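Moving the Correspondence Games Off the Old Server

Posted December 18, 2023

The club's correspondence chess archive now lives on the machine in my hall closet. This took two evenings, one of which was wasted on character encoding.

Background for anyone who joined after August. Our games were kept on Vamia, a small hosted service that stored each game as a row in a table and let players enter moves through a web form. Vamia exported to PGN, the plain text format almost every chess program reads. The export was mostly valid. Of more than 500 games, 20 failed to parse on the first attempt.

The failures fell into two groups. The larger group had accented characters in the player name tags. The exporter wrote them in one encoding and declared another, so every game by Inmaculada Mateos's opponents in the Sotomayor section came through with garbage in the header. The movetext itself was fine. I converted the whole file to UTF-8, checked the headers by eye, and those games loaded.

The second group was more annoying. Castling had been written with zeros in place of capital letter O. The PGN standard asks for the letter. Many readers accept both, and the one I use does not. A search and replace fixes it, provided you leave the result tags alone. A result of 1-0 contains a zero that has to stay a zero, and a careless pattern will also reach into dates. I restricted the replacement to the movetext and matched the longer form first, so that queenside castling did not end up half converted.

After that I replayed every game from the starting position with a legality check. An illegal move in a correspondence game is nearly always a transcription error, usually a knight move where either knight could reach the square and the player did not say which. Horton versus Ludden in the second section had one of these at move 14. Both players still had their notes, and the notes agreed.

Storage is a single directory, one file per section, under version control. I considered a database and decided against it. The files are small, they can be read in any text editor, and a diff shows exactly which move was added and when. Backups go to a second disk every night.

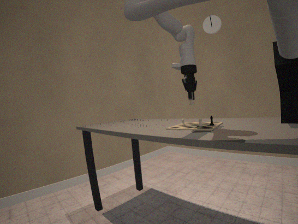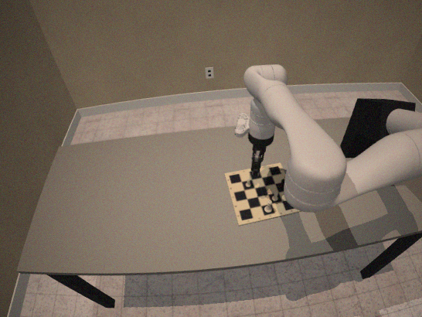

The small chessboard on the long table.

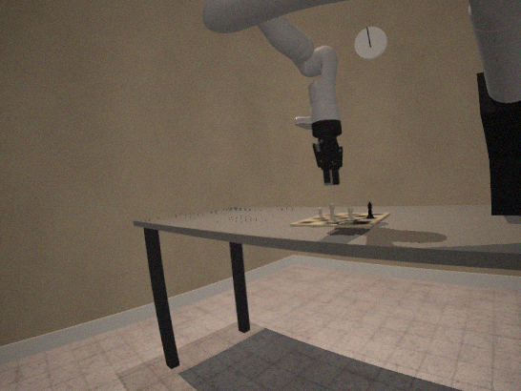 Move entry is by email for now. Put the section and your opponent's name in the subject line, and the move number and the move in the body. Use standard algebraic notation with English piece letters. If two pieces of the same kind can reach the square, include the file or the rank of the one you mean. Conditional moves are accepted, one line of play per message.

Time controls are unchanged. The clock stops when your message arrives at the server, and the timestamp in the mail header is the one that counts. Vamia used the time the form was opened, a rule I never liked and have dropped.

Two things are still open. The rating calculation has not been ported, so the ratings page shows the last figures from the old site. Annotations came across as comments but lost their line breaks, and I have not found a reliable way to put them back. If you kept your own copy of an annotated game, send it to me and I will replace the archived version.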